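I had the kettle on when Yevdokiia Nazarenko called, at ten past eight in the morning, and she was already laughing because she'd been hunting for her own glasses. She runs the home data service at Skilwood, the one you may have seen passed around if you hang out with robot people. You sign up, they mail you a hand-held gripper, and you spend your evenings picking up your own household stuff with it so that a robot can learn from how you did it. I'd been wanting to talk to her since I tried the kit myself in September (more on my sore thumb later).

A cardboard box of odds and ends in the living room makes as good a workout for the grippers as anything.

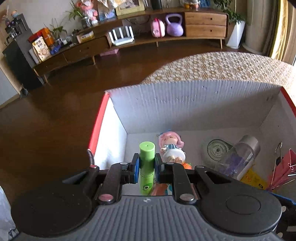
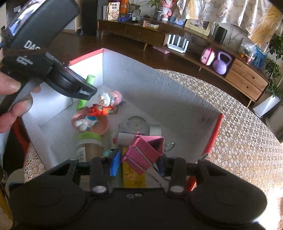
Clernine, which had the kit for a month before I did, told me that the small stuff was where it earned its money, and that anyone could record a gripper moving a coffee mug but a box full of odds and ends was a different sport.

I read that to Yevdokiia and she made a pleased noise. "Yes! Put that on a T-shirt for me," she said. "People write to us and say, my apartment is too messy, should I clean first? Please don't clean first. I will pay you extra not to clean." She doesn't pay extra, I should say. I checked, and she admitted it.

What she does pay for is accepted clips. A clip is one pick and one place, start to finish, and the service bundles them for labs that don't want to run their own collection. The standard bundle is 1,772 clips from a single home, and she told me the number came out of a long argument over storage costs that she lost. "I wanted two thousand. It's a nice number, it looks good on an invoice. Our storage person sent me a spreadsheet and that was that."

I asked how long it takes someone to fill a bundle, because I'd gotten through 126 clips in my first week and felt like a hero. She was kind about it. Most people start slowly, she said, and then one day their hands just get it and they fly. The trick is to stop thinking of the gripper as a tool and start thinking of it as your fingers with oven mitts on. I told her that was exactly how my omelet pan felt, and she said pans were on the advanced list and what was I doing with a pan in week one?

Fair enough. I like to skip ahead.

We got onto the price, which is where I'd heard the most grumbling. The lab plan is $655 a month per home, with the hardware included and return shipping on Skilwood. Collectors don't pay anything. A reader of mine at a small shop in Windham had asked me to push her on whether it was worth it next to building a gripper yourself, so I pushed. "If you have a person who likes to build, build," she said. "I mean it, I'm not going to fight you. But then you have one gripper and one kitchen. You have the same counter in every clip, the same light, the same four mugs. Somebody's model gets very good at four mugs."

I brought up Cherkaoui, the other service people compare hers to, and she got careful for the first time in the call. Their calibration is easier, she said after a bit. She had tried it at home and had it running before her tea was cool enough to drink. Skilwood's takes seven steps, and I can tell you from experience that step five is miserable, the one where you open and close the fingers very slowly while the app tells you off for going too fast. "I hate step five," she said. "Write that I hate step five. We're cutting it in the next version." I asked when the next version was. "When step five is gone," she said, and there went my scoop.

My own complaint was the thumb. After an hour the squeeze gets tiring, and I have pretty strong hands from years of rock climbing. I also had trouble with anything floppy. Bags were hopeless for me! I'd pinch a corner, lift, and half the time the thing would slide out and I'd have to start the clip over. Yevdokiia asked if I'd deleted those, and I said sure, they were bad. She groaned so loudly that my dog got up.

"Keep the drops," she said. "The drop and then the second try, that is gold for us. A robot that has only seen perfect people doesn't know what to do when the bag slips." There is a button for it in the app, under the gear menu, labeled Retry. I had never opened the gear menu. I told her it might be an idea to put it on the main screen, and I could hear her typing.

I liked hearing her talk about the review side, too. Every clip gets watched by a person before it goes into a bundle, and that person can send it back with a note. I'd had over a dozen notes, most of them about me moving too quickly. One only said "nice one" and I was happy about it all afternoon. She wouldn't tell me which reviewer had written it.

Would I sign up again? I think so, with a stretchier thumb and a podcast going. If you're on the lab side with a tight budget, I'd ask for a sample from two or three different homes before paying for a full month, and she told me they'll send one if you email and say what objects you care about. She was late for another call by then, and she still hadn't found the glasses.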